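Ticket 361: Stock counts wrong after label printer swap, goods-in bench
Status: closed
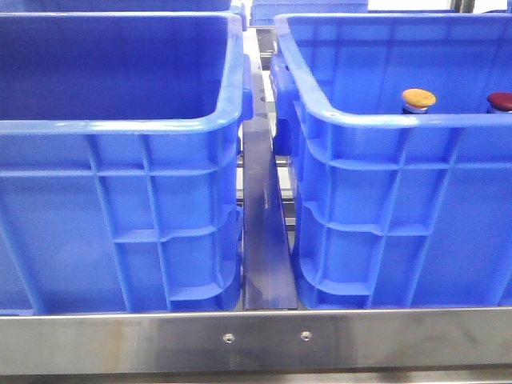 Blue bins on the goods-in rack

We use cookies to keep you signed in and to remember your ticket filters. Accept all | Manage settings

Opened 7/13/24 by Lleucu Eynon
Site: Drurnau
Assigned to: Dinesh Kanaujia
Priority: normal

Problem as reported
Since the old label printer was changed for the Purnik one, items booked in at goods-in show up twice in the stock system. A delivery of 46 door hinges went in as 92. It does not happen on every line. Booking in from the office PC is fine. I have restarted the printer and the bench PC and it made no difference.

Dinesh Kanaujia
Thanks Lleucu. Can you tell me whether the duplicate lines have the same time on them, and whether you scan the label before or after you press Confirm? Please also send the version number from the bottom left of the booking screen.

Lleucu Eynon
Same time to the second. I scan, the label prints, then I press Confirm. Version is 4.1. The office PC says 4.1 as well.

Dinesh Kanaujia
Same second points to the scanner sending the code twice, or sending an extra Enter. Please open Notepad on the bench PC and scan any label ten times, then paste what you get here.

Lleucu Eynon
Done. Ten codes, but there is a blank line after each one. Is that normal?

Dinesh Kanaujia
No. The scanner should send the code and one Enter. Yours is sending the code and two. On the booking screen the first Enter fills the line and the second one confirms it. Then you press Confirm by hand and it goes in again. That would explain why some lines are all right – if the screen is slow to load, the second Enter gets lost.

Did anyone scan the setup sheet that came in the box with the printer?

Lleucu Eynon
Shivam fitted it. I will ask him.

Shivam Sisodia
Yes, I scanned the first three codes on the sheet because the guide said to. I did not know the scanner already had a suffix set.

Dinesh Kanaujia
That will be it. Steps to put it right:

1. Unplug the scanner and plug it back in.
2. Scan "Restore defaults" on page 2 of the scanner booklet, not the printer sheet.
3. Scan "Add suffix: Enter" once.
4. Repeat the Notepad test. There should be no blank lines.
5. Book in one test item, press Confirm, and check the stock screen shows a single line.

Do not scan anything from the printer sheet after this. The printer takes its settings from the driver.

Shivam Sisodia
Steps 1 to 4 done, no blank lines. On step 5 the stock is right but the label now prints without the location code along the bottom.

Dinesh Kanaujia
Restoring defaults also turns off the longer code format. Scan "Code 128, full length" on page 6. The limit was set at 41 characters before, so please enter that again.

Shivam Sisodia
Labels are back to normal. Booked in five lines and all of them are single.

Urmila Sandhu
What about the entries that already went in wrong? I have the month's stock report to send and the total for fixings is well over. One line says 1000 where the delivery note says 500.

Dinesh Kanaujia
I have run a search for lines with matching item, quantity and time, July only, goods-in bench only. The list is attached to the ticket. Please check it against the delivery notes before I remove anything – two real boxes of the same item could look the same if they were booked close together.

Urmila Sandhu
Checked. All are duplicates apart from the two lines for Fumov sealant, which were two separate boxes. Please leave those in.

Dinesh Kanaujia
Removed, with the Fumov lines left as they were. Stock totals recalculated. Urmila, please run the report again.

Urmila Sandhu
Report matches now.

Resolution: scanner suffix set twice by printer setup sheet. Scanner reset, suffix and code length re-entered, duplicate lines removed. Setup sheet taken off the bench.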